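Komolwood Shared Laundry – Frequently Asked Questions

Last updated 21/09/2022

Welcome to the questions page of the Komolwood laundry room. Many new tenants write to us with the same questions, so we have collected the answers in one place. Please read it before you send a message to the office.

Who can use the laundry room?

The laundry room is for all tenants of the Komolwood and Ursu buildings. Tenants of the Kordale building have their own room on the ground floor and their fob does not open our door. Guests who stay with you for a short time can wash on your account, but you are responsible for the booking.

How do I book a time?

You book on the tenant website, under the word Laundry. One booking is two hours, and you can have a maximum of 3 bookings open at the same time. If you don't start within 20 minutes, your booking is released and another tenant can take it.

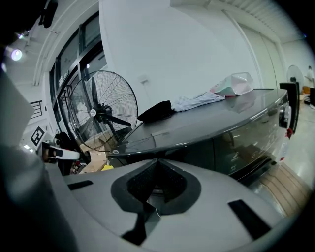 How do I pay?

Payment is taken from your laundry account, which you fill up with a bank card on the tenant website. Coins are not accepted any more. The price for each wash is shown before you confirm, and the dryer is charged separately.

I cancelled my booking but I was still charged. Why?

You can cancel free of charge until two hours before the start. After this the full price is taken. If you were ill or the water was shut off in the building, write to us and we will look at your case.

Which detergent should I use?

You bring your own. Liquid, powder and capsules are all fine, but please follow the dose on the package. Too much detergent is the most common reason for grey marks on dark clothes, and the rinse takes longer also. Our water is quite soft, so the lower dose is normally enough.

Can I dye clothes in the machines?

No, dyeing is not allowed, also not with products which are sold for machine use. The colour stays in the rubber seal and the next person gets it on their sheets. We had this problem in December and the cleaning was expensive.

May I wash a duvet or a rug?

A single duvet is fine if it goes in the drum without pressing. Double duvets and rugs must go to a dry cleaner. Tenants often use Wukier, which gives a small discount if you show your fob – ask for it before you pay.

What happens with clothes that are left behind?

If your time is finished and the next tenant is waiting, they may take your clothes out and put them aside with care. Items nobody collects are kept for 18 days and then given to charity. We cannot keep wet clothes in plastic bags, so these are hung to dry first.

Is there a place to fold my laundry?

You can fold in the laundry room during your own booking. Please take everything with you when your time ends, including empty packages.
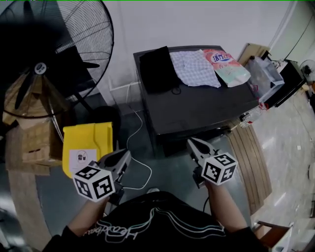 Noise and opening hours

What are the opening hours?

The door opens with your fob from 7 in the morning until 9 in the evening. The last wash must be finished by closing time. The hours are the same on public holidays.

The neighbours above can hear the spin cycle. Can I choose a lower speed?

Yes, and we would be thankful for it in the evening. Towels will need a bit more time in the dryer after that, so plan your booking accordingly.

Whom do I contact if something is broken?

Write to Raluca Pîrvu at the tenant office, with the machine number and the error code if there is one. Please don't try to open a locked door with force. If there is water on the floor, call the emergency number on your rental contract – do not wait for an answer by email.

I lost my fob. What now?

Tell the office the same day so we can block it. A new fob is ready on the next working day and you must show identification when you collect it.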